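Desk Setups & Small Spaces > Kids and Homework Areas
Thread: Do you keep a catch-all tray on the homework desk or not?

noelia_benitez
Member, 426 posts

Hi all, long-time reader and I do post now and then, mostly when school starts up again and I lose my mind over the state of the desk. It's September, so here I am! My two share one long surface under the window, and every single evening it ends up covered in erasers, hair clips, half a granola bar and whatever came home in somebody's pocket. I bought a shallow plastic tray thinking everything loose could land in there and I'd sort it out on the weekend. My sister says a tray is just a pile with edges. I'd love to hear from people who have lived with one for a while, because I'm going back and forth and the receipt is still good.

davoudk
Member

Welcome back Noelia! We've had one for three years and I would not give it up. The trick for us was going shallow. We started with a deep bin and things went down there and were never seen again (I found a library card from second grade at the bottom). With low sloped sides you can sweep your hand along and see the lot.

Ours is yellow too, the loud kind you can find under a stack of worksheets. Pencil cases stay out of it, they lie toward the back, and the clock goes on the right where my son can see it while he reads.
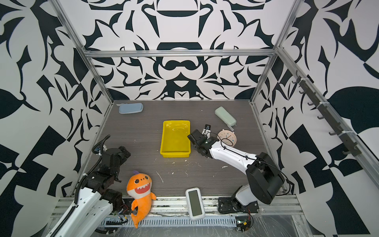
The rule is that the tray gets emptied before dinner. It takes my son maybe two minutes if he doesn't stop to read something, and then it goes back in the middle for the next day. I know it sounds strict, but he was the one who asked for a rule, he likes knowing when he's finished. The cases are soft colors on purpose, blue for him and mint green for his sister, and that alone ended a year of "that's my good pencil." I'd say keep the tray and give it a month.

cande_mateos
Member

I'm going to be the grump here, with love. We tried it and it turned into the place where decisions went to wait. My daughter would put her pencils in the tray INSTEAD of back in the case, so then the case was flat and useless and the tray was full, and guess who sorted it. Once I took the tray away she went back to zipping things up again. If you already own two decent pencil cases I really don't see what the tray adds.

And Davoud, I admire the before-dinner rule, but at our house before dinner is when everybody is starving and crying.

davoudk
Member

Ha, fair enough Candela. We eat late, so that probably helps us a lot.

M_Cifuentes
Member, moderator of this section

Both can be true, I think it depends on how old the kids are. Mine are six and eleven. The little one needs somewhere to drop things or they go on the floor, and the big one does fine with just a case.

Can I put in a word for the clock, though? I paid 20 dollars for a round one with real hands and it did more for homework than any container I've ever bought. "Work until the big hand gets to the four" is something a six-year-old can do. A timer on a phone means there's a phone on the desk, and we all know how that goes.

noelia_benitez
Member

Oh, I love the clock idea. Does the ticking bother anybody? My younger one can hear a refrigerator from two rooms away.

M_Cifuentes
Member, moderator of this section

Ours ticks a little. We put a folded washcloth under it and she stopped complaining. You could take one out of the box in the store and listen before you buy, I've done it and only gotten one funny look.

severino_p
Member

Coming at this as a grandfather with a desk the kids use after school, four afternoons a week. I side with Candela on the tray, but for a different reason, and that's crumbs. Anything with a rim collects them. Mine had eraser dust, cracker bits and something sticky I chose not to investigate. A bare desk I can wipe in one pass while the soup is heating.

If you do keep it, Noelia, get one smooth enough to rinse under the faucet. The felt-lined ones look lovely and are a misery after the first week.

cande_mateos
Member

Thank you Severino!! The crumbs. I had blocked out the crumbs.

davoudk
Member

I'll give you both the crumbs. There are always crumbs. I just brush them off at the same time and don't look too closely at the corners.

noelia_benitez
Member

You are all wonderful, thank you. So I think I'm keeping the tray for the little one only, down at her end, and my son gets his case and nothing else (he's ten, he'll survive). Clock in between so they can both see it, washcloth on standby. I'm going to try it for 20 school days and I'll come back and tell you who was right, Candela or Davoud. My sister has already put her money on Candela.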